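Pavesell Medal Storage Tray, 32-Recess

Shallow drawer insert for museum collections of medals, tokens and badges. Each of the 32 recesses is cut from inert polyethylene foam and lined with unbuffered acid-free tissue. Maximum object diameter is 60 mm. Ribbon slots are available on request (specify when ordering).
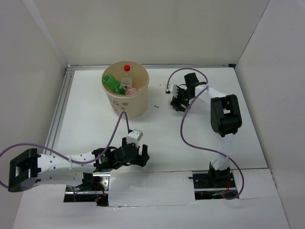

The tray fits Kusis cabinets with a drawer depth of 40 mm or more. A label strip along the front takes accession numbers of up to 12 characters. Do not store lead or pewter pieces with silver in the same tray.

Item no. 1121
Empty weight: 383 g
Lid: sold separately
Lead time: two weeks, longer in February
Technical questions: Svenja Hinrichs, collections storage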